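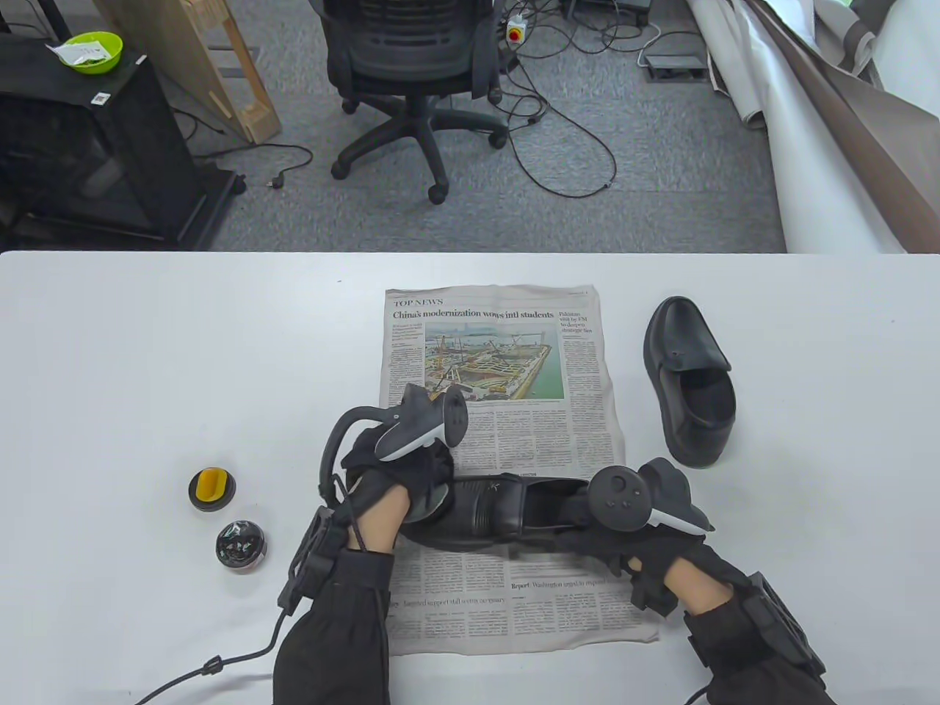

Black shoe on its side, newspaper underneath, gloves on.

Forums > Clothing and Footwear > Shoe Care > Newspaper under shoes, yes or no

This site uses cookies to keep you signed in. By continuing to browse you accept our cookie policy.

Started by drola_dave, June, 7:40 pm

drola_dave
Question for the people who do their own shoes. I've always put a sheet of newspaper on the table before I start. The table is white and I only had to get polish on it once. My brother-in-law reckons newsprint is the worst thing you can use because the ink comes off on everything. The pair I'm doing are glossy black slip-on-the-shelf work shoes, smooth upper, matte black lining, little embossed logo near the toe. So is newspaper all right or should I be using something else?

heel_and_welt
Newspaper is fine for black shoes. I've used it for years. If any ink does get on the upper you'll wipe it off with the polish anyway. For tan or cream I'd use an old towel.

marguerite61
I don't agree that it's fine. The ink won't hurt the black leather but it gets on your fingers, then from your fingers to the lining, the laces, the door handle and the fridge. My mother had a square of canvas she kept in the shoe box and it lasted longer than most of the shoes.

drola_dave
I wear gloves so the fingers aren't a worry. Black fabric ones.

marguerite61
Fabric gloves pick it up too. You just can't see it on black.

Cendier_Row
Fabric gloves are good for holding and buffing but I'd take them off for the polish itself. It soaks in and then you've got a stiff glove. I put cream on with a cloth over two fingers and only put the gloves on to handle the shoe at the end so I don't leave prints on the shine.

heel_and_welt
Agree with Cendier_Row on that. A high gloss shows every fingerprint.

Are they polished leather or a coated finish? From the picture I couldn't say. If it's coated, wax won't do much except smear. Damp cloth, dry cloth, finished.

drola_dave
No idea. They were $155 from the outlet at Lukham and the box didn't say much. How do I tell?

heel_and_welt
Look at the crease where the toes bend. Leather goes into fine wrinkles. A coated shoe tends to get one or two sharp lines and might start to crack there. You can also put a small dab of neutral cream inside the heel edge and see if it takes. If it's still sitting on top after 12 minutes it's coated.

boot_tray_bev
I don't know that I'd trust the dab test. I've had proper leather with so much factory finish on it that nothing went in for the first year. Check for a symbol inside the tongue or on the sole, a lot of them have one.

heel_and_welt
Fair point, the symbol is better if it's still readable. Mine are usually worn off.

marguerite61
Back to the newspaper. Has anyone tried the brown paper that comes in parcels? No ink, costs nothing, and you can fold the dirty side in and use it again.

boot_tray_bev
Yes, that's what I use. It slides around a bit more than newspaper. I put a tea towel under it.

Riquelme_11
Newspaper slides too if the table is smooth. I use two sheets and crumple them a bit first, then flatten them out. Grips better that way and soaks up more if you tip something.

I also stuff the shoe before I polish. Otherwise the toe pushes in when you hold it on its side and you get polish down in the folds. Plain paper for stuffing, though – I did use newspaper inside a pair of light-lined shoes and had grey socks for a month.

drola_dave
Hadn't thought of stuffing it. I hold it by the toe with the left and the heel with the right and work along the side, so yes, it does give a bit.

Cendier_Row
Shoe trees if you have them. I paid $11 for a plastic pair and they do the job. Cedar is nicer but I only have one pair of those and they live in my good brogues.

marguerite61
Trees every time. Stuffing is for drying, trees are for polishing.

Riquelme_11
Stuffing has worked for me for both. I've got a lot of shoes and I'm not buying trees for all of them.

drola_dave
Found a symbol on the sole, says coated leather. So that's a cloth wipe and a buff, and I can stop buying polish for these ones. I've still got half a roll of brown paper in the shed so I'll try that with a tea towel under it.

heel_and_welt
Good result. Go easy on the toe when you buff, and don't leave them near the heater.

boot_tray_bev
Does anyone know if you can put a conditioner on coated leather? I've read both.

Cendier_Row
Very thin, on the creases only, couple of times a year. Wipe off what's left after ten minutes or so.

marguerite61
I wouldn't bother with it at all, but it won't hurt them.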